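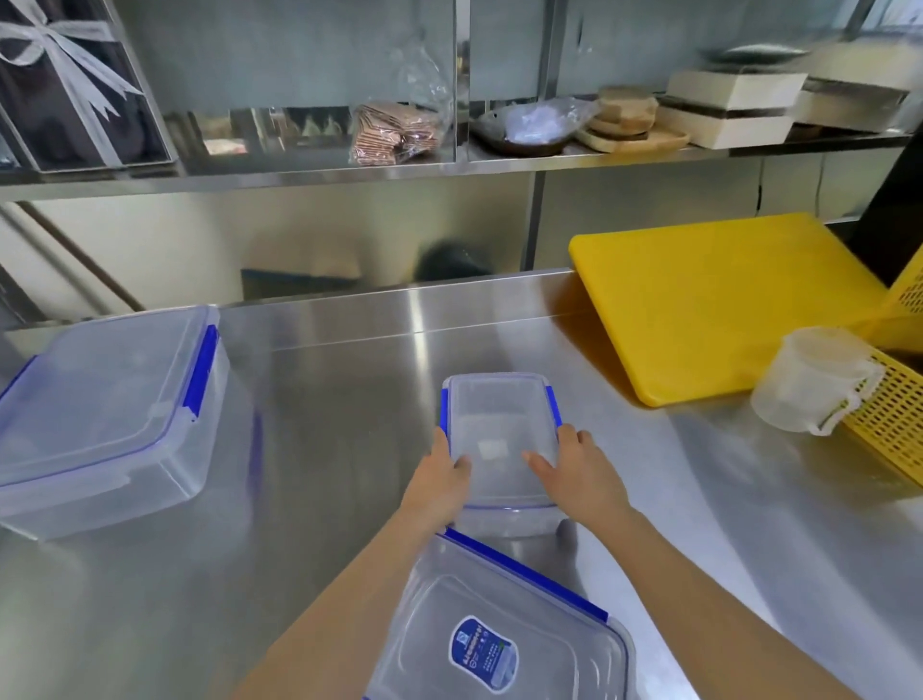 Forcombe House Shared Kitchen
Storage Container and Counter Inspection: Checklist with Comments

Scope

This checklist applies to the reusable food storage containers kept at the steel counter, and to the counter and shelf above it. It is completed each month by the kitchen user group on duty. The comments recorded under each item are from the December inspection. Results are entered as Satisfactory, Action Required or Not Inspected.

Part A. Lids, clips and seals

A1. Each lid matches its base and closes on all sides.
Result: Satisfactory.
Comment: Small, tall and large clear containers were checked. Lids are to be stored with the base they belong to. Users are reminded that a lid forced onto the wrong base may crack at the corner.

A2. Locking clips open and close fully without being forced.
Result: Action Required.
Comment: Two clips from the Raklow set were stiff at the hinge. Clean the hinge with a soft brush and warm soapy water and test again. If a clip is still stiff, withdraw the lid from use.

A3. Seals are in place around the full rim, with no tears, flat spots or discolouration.
Result: Satisfactory.
Comment: One seal had been refitted with a twist at a corner. It was corrected during the inspection. Seals must be removed for washing at least once a month and dried flat before they are put back.

A4. Labels are legible and firmly attached.
Result: Action Required.
Comment: Contents and date labels are to be placed on the side wall. Old adhesive must be removed completely before a new label is applied. Manufacturer's labels may stay on if the edges are not lifting.

Part B. Container bodies

B1. Remove the lid and examine the inside of the base, including the corners and under the rim.
Result: Satisfactory.
Comment: Hold the container by both sides and turn it towards the light. Fine surface scratches are acceptable. Deep scoring, cloudiness that does not wash off, or any crack is not. 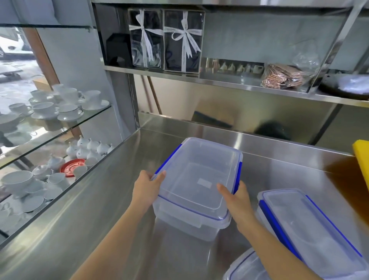
B2. Containers are free of odour and residue.
Result: Action Required.
Comment: 3 containers held a noticeable onion smell after washing. These were set aside for soaking and are to be inspected again before they return to general use.

B3. Containers are stacked safely.
Result: Satisfactory.
Comment: Stacks on the counter are limited to three containers. Large containers go at the bottom. Nothing is to be stacked within 300 mm of the cooktop.

B4. The inventory has been checked.
Result: Satisfactory.
Comment: The register lists 187 pieces, with lids and bases entered separately. Withdrawn pieces must be struck from the register on the same day.

Part C. Counter and small equipment

C1. The steel counter is wiped down and sanitised before clean containers are set on it.
Result: Satisfactory.
Comment: Use the Grement surface spray at the strength shown on the bottle. Leave for the full contact time.

C2. Cutting boards are clean and stood up to dry.
Result: Satisfactory.
Comment: The yellow board may lean against the back wall once washed. Boards must not be laid flat while damp.

C3. Sponges are in good condition.
Result: Action Required.
Comment: Replace weekly. Squeeze out after use and keep clear of food.

C4. Measuring cups and baskets are returned to their places.
Result: Not Inspected.
Comment: Carry forward to the next inspection.

Part D. Shelf over the counter

D1. Items on the shelf are stable and set back from the front edge.
Result: Satisfactory.
Comment: Gift boxes and other wrapped goods may remain on the shelf for short periods. Ribbon ends and plastic wrapping must not hang down over the work area.

Follow-up

Items marked Action Required are to be cleared before the next inspection. Replacement lids and seals are requested on the Miranda order form, kept in the office.

Last updated: December
Contact: Forcombe House Kitchen Office | © Forcombe House | Back to top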